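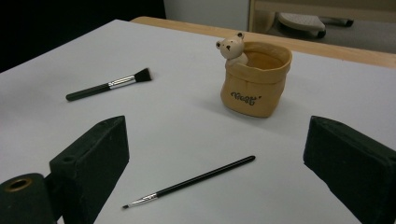

Ticket: Order confirmation emails not reaching some customers
Status: Resolved, monitoring
Priority: Raised from Normal to High
Product: Sillum shop, hosted plan
Site: Draswood (brushes, sponges and cosmetic bags)
Mail relay: Weltex

Opened by customer, Thursday 09:12

Since we moved the shop over to the new plan, a number of customers say they never get an order confirmation. Payment goes through and the order shows in our admin. The customer sees the thank-you page. No email arrives, and they ring us to ask if we have their money. It is not everyone. Orders placed by staff with our own addresses get the email within a minute or so. We have told people to check junk and most say it is not there either.

Please advise. We have a sale starting at the weekend.

Support, 09:40

Thanks for the report. Please send:
- two order numbers where the email did not arrive
- the email provider of each customer, if you know it
- the sender address set under Settings, Notifications

Please don't resend confirmations in bulk while we look. Repeated sends to the same address can make a block last longer.

Customer, 10:05

Order numbers sent by secure form. Both customers use the same large webmail provider. Sender address is orders@ our own domain. It was the same on the old plan and we didn't change it.

Support, 10:31

Found both orders in the notification log. The shop created the email each time and handed it to Weltex, which accepted it. That means the shop side is working. The message is being lost or refused further on. Passing to the mail team.

Mail team, 11:18

Relay log checked for the last seven days. 84 confirmations were refused by the receiving server, all with the same reason: sender not authorised for this domain. The rest were delivered. The refusals are nearly all at one provider, which fits what the customers are reporting. Other providers are accepting the mail but may be putting it in junk.

Looked up the DNS for the domain. The SPF record still lists the old plan's mail server and does not list Weltex. There is no DKIM key for Weltex either. The move checklist has a step for this, but it is only shown if the domain is registered with us. This one is registered with Aebischer, so the step was never displayed.

Action for customer: log in to the Aebischer control panel and edit the existing SPF record using the text we have sent by secure form. Edit the record, don't add a second one. Two SPF records on one domain count as an error and both get ignored. Then add the DKIM entry as a new CNAME.

Customer, 12:02

Done, I think. The panel wouldn't save the DKIM entry at first. It said the name was invalid.

Mail team, 12:20

SPF is correct now. DKIM is not. The panel adds the domain to the end of the name by itself, so the entry has come out with the domain on it twice. Remove the domain from the name field and leave only the first part, up to and including _domainkey.

Customer, 12:34

Changed. It saved without a warning this time.

Mail team, 13:15

Both records now show correctly from outside. TTL on the old SPF record was 300 seconds, so there should be no long wait. Sent a test order confirmation to our test mailbox at the affected provider. It arrived in the inbox and passed both checks.

Customer, 13:50

One of the customers from this morning has just placed another order and got the email straight away. What about the ones that were refused? Will they go out now?

Support, 14:10

No. A refused message is not tried again. We can resend them from our side in small batches. 19 of the orders are already marked as dispatched, and those customers have had a tracking email attempted as well. Do you want confirmations sent for those, or only for the open orders?

Customer, 14:22

Open orders only please. We will write to the others ourselves.

Support, 15:45

Resend finished for the open orders. No refusals in the relay log. Ticket will stay open in monitoring over the weekend because of the sale, then close if there are no further refusals.

Internal note

Checklist bug raised: the DNS step must be shown for domains held elsewhere too. The help page on moving plans should also mention the doubled domain name in the Aebischer panel.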